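Nineteen days without a license

2/11/24

I got my driver's license back last week, so I can finally write this up.
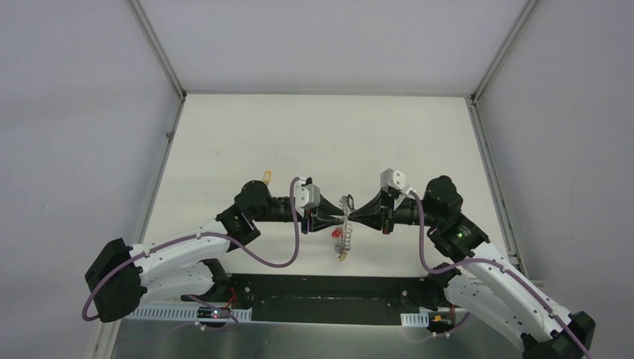

How I lost it

I never had an accident and I wasn't drunk. I had a speeding ticket from May that I thought I had paid. The payment bounced when my bank replaced my card, and the court in Lundton mailed two notices to my old apartment. After the second one they suspended me.

I found out at a traffic stop on the Erico road. One of my brake lights was out. The officer took my license back to her car and was gone for a long time. When she came back she asked if I knew I was suspended. I said no. She was polite about it, wrote me a citation for driving while suspended, and told me I couldn't drive the car home. My neighbor Philomena Brophy came out with her son and he drove it back for me.

The court date

I talked to a lawyer, Afonso Cardoso, who charges a flat fee for traffic cases. He told me to pay the old ticket that same afternoon, get the receipt stamped at the clerk's window, and bring proof of my change of address. I had filed that change with the post office but never with the motor vehicle office. Those are separate. I had lived at the new place for 14 months.

The hearing took 10 minutes. Most of the morning was waiting. The man ahead of me, who I won't name, was there for driving suspended for the fourth time, and the judge gave him 30 days in county. He asked if he could move his truck first. The judge said someone else could move it.

In my case the charge was reduced to a non-moving violation. I paid a fine and court costs, and then a separate reinstatement fee at a different building, which closes for lunch.

Getting to work

I rode with Ciarán Conneely most mornings and took the bus home. The bus stops on the far side of the Buzatu warehouse, and there's no sidewalk for the last stretch. I was late twice. I gave Ciarán gas money and he took it, which was fair.

What I'd check

Look up your license status online. In my state it's free and you only need the number off the card. Update your address with the motor vehicle office when you move, and check that any ticket you paid shows as paid on the court's site.

The brake light cost me six dollars. I still have the spare bulb from the pack in the glove box.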